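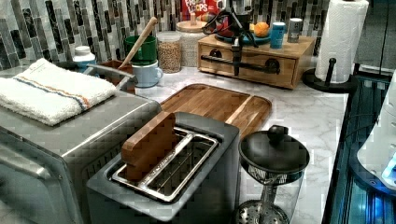

**Best bread for toast when you bake it yourself? Mine goes hard before it goes brown**
Posted by Nanami Nagano in Baking & Bread

I have fallen head over heels for baking my own sandwich bread and I need help with the last step, the toast! Everything about my loaf is lovely when it's fresh (soft, a bit sweet, slices without crumbling), but on day two I put it in our two-slot toaster, the gray one on the marble-patterned counter, and I get a slice that's dry all the way through and still pale on top. If I turn the dial up, the edges go nearly black and the middle stays blond. The stuff from the store browns like a dream in the same toaster on the same setting, so I'm pretty sure it's my bread.

My recipe makes one loaf and came from a neighbor back when I lived in Kirkport. It's bread flour, water, instant yeast, salt, 2 teaspoons of sugar and a spoonful of oil. No milk. I knead by hand, let it double, shape it, let it rise again in the pan and bake at 400 until it looks done. I cut it the same evening (can't help it) and keep it in a paper bag.

What I want is crunchy outside, soft inside, deep gold, butter running into the holes. What should I change first? I bake twice a week, so I'm happy to run experiments!

---

**Genowefa Zieliński**

Oh, I love this question. Toast bread is its own little world and your recipe is very close already.

Start with the sugar and the milk. Browning on toast needs sugars and protein at the surface, and a lean dough like yours doesn't have much of either. Swap half the water for whole milk, go up to a full tablespoon of sugar or honey, and trade the oil for 40 grams of soft butter. You don't have to change anything else about how you work. Milk dough feels a bit stickier for the first few minutes of kneading and then comes together beautifully, so please don't dump in more flour when it clings to your hands. More flour is how you get a dry loaf, and a dry loaf makes a rusk.

Second thing, the paper bag. Paper is wonderful for a crusty round loaf, where you want to protect the crust. For a pan loaf it's pulling moisture out all night long. By the next day your slice has to lose hardly any water before it's hard, and that happens well before the color shows up. Let the loaf cool completely on a rack and then put it in a plastic bag or a bread box with a good lid.

And third, buy yourself an instant-read thermometer if you don't have one. "Until it looks done" is a hard way to bake a pan loaf. I pull mine at 200 in the very center (Fahrenheit). Before I had the thermometer I was leaving every loaf in far too long and blaming the flour. I had a whole theory about the flour!

Here is what I'd mix for one ordinary loaf pan:

- 400 g bread flour
- 140 g whole milk, lukewarm
- 120 g water
- 25 g honey
- 40 g soft butter
- 8 g salt
- 6 g instant yeast

Knead until it's smooth and springs back when you poke it. Drop the oven to 375 and lay foil over the top if it's getting dark early, because the honey and milk will color the crust faster than you're used to.

Please report back, I'd love to hear how the first one toasts.

---

**Oluf Thoroddsen**

just slice it thicker

---

**Ragnheiður Zoëga**

Oluf is being brief but he has a point! Thin homemade slices dry out in no time. I go as thick as my slots will take without squashing the bread. If you're cutting by eye, a bread knife with long teeth helps a lot, and so does turning the loaf on its side so you cut through the softer side crust first.

I agree with everything Genowefa said about milk. I'd add the freezer, which changed my mornings completely. Slice the whole loaf once it's fully cool, put the slices in a freezer bag with a strip of parchment between each pair, and toast straight from frozen. The bread is basically paused at its best, so every slice toasts like day one. I have no idea why I waited so many years to do it.

Other things I've tried:

Mashed potato in the dough (a small boiled one, peeled, cooled) gives a really tender middle. Cut back the water a little when you add it.

Oats soaked in hot water are delicious but the toast browns unevenly. Worth it with jam.

Rye, up to a fifth of the flour, tastes fantastic toasted. It does make the dough slack, so give it a longer rest before you shape it.

One more idea on the toaster: run it for two short rounds on a medium-low setting and flip the slices around in between. Mine has a hot side, and turning the bread evens it out.

Nanami, do the milk loaf first and leave the rest alone for one bake, so you know what did it. Then the freezer. Then rye, if you've caught the bug as badly as I have!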